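Unit 6: How a legislature handles the budget

Read this before the tutorial. It follows on from the material on standing orders, and you will need the definitions again for the short paper.

## Where the money bill starts

In most parliamentary systems only the government can propose new spending. A private member can ask for a road in a speech, in a question or in a letter to the minister, but can't put the cost of that road into a bill. The rule goes by different names. In Canada it is the royal recommendation. In Australia the requirement is a message from the Governor-General, and section 53 of the Constitution limits what the Senate can do with certain money bills.

In presidential systems the picture is less tidy. The executive usually sends a draft budget, but the legislature may have wide power to add to it, cut it or move amounts between lines.

For this unit we use the made-up country of Jidar, which has a single chamber of 100 members and a president elected separately. Its rules are:

- The president sends the estimates to the chamber in March.
- The estimates go to a budget committee, which can move money between departments.
- The committee can't raise the overall total.
- The chamber votes on the committee's version as a whole.
- The president can sign it or send it back once.

## Amendment powers

It helps to sort legislatures by what they are allowed to do to a draft budget.

1. **Accept or reject only.** Voting the budget down is usually treated as a loss of confidence, so it seldom happens.
2. **Cut only.** Members can reduce a line but not increase one.
3. **Move within the total.** An increase has to be matched by a cut elsewhere. Jidar is in this group.
4. **Unrestricted.** The chamber can rewrite the budget.

Formal power is one thing and use of it is another. A chamber in group 4 with a strong government majority may change less than a chamber in group 3 with no majority at all. Staff, time and access to departmental figures matter as well. If the estimates arrive late, the committee may have to pass most lines without reading them closely.
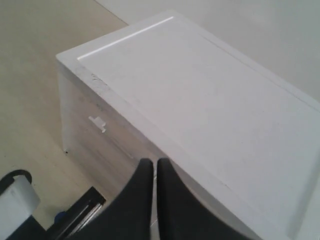 *Photo: Rendport Stock Library*

## Local projects in the estimates

Suppose the member for Skokcombe wants a new ferry ramp. Under Jidar's rules the committee can add the ramp to the transport line if it takes the same amount from somewhere else. Three questions come up.

Who asked for it? Some legislatures publish the name of the member beside each added item. Others publish only the final figures, and a reader has to compare two long documents to find the change.

When was it added? An item put in during open hearings can be debated. An item put in after the hearings close, while the clerks are preparing the final text, can't. Disputes over budget "padding" are often about this stage.

What was cut to pay for it? Maintenance and training lines are common targets, as a reduction there draws less notice than a cancelled project.

## After the vote

Passing the budget gives permission to spend. It doesn't mean the money goes out. Treasury may release funds in quarters and hold back later releases if revenue is low. An auditor reports after the year ends, often to a public accounts committee chaired by an opposition member.

## Reading

Cardoso, chapters 4 and 6. Skip the appendix on accrual accounting.

## For the tutorial

- Compare Jidar's rules with those of your own province, state or territory. Bring a copy of the relevant standing order.
- Should a president be able to strike out single lines? Be ready to argue either side.
- Draft a rule that would make late changes to the estimates visible to the public. Keep it under 100 words.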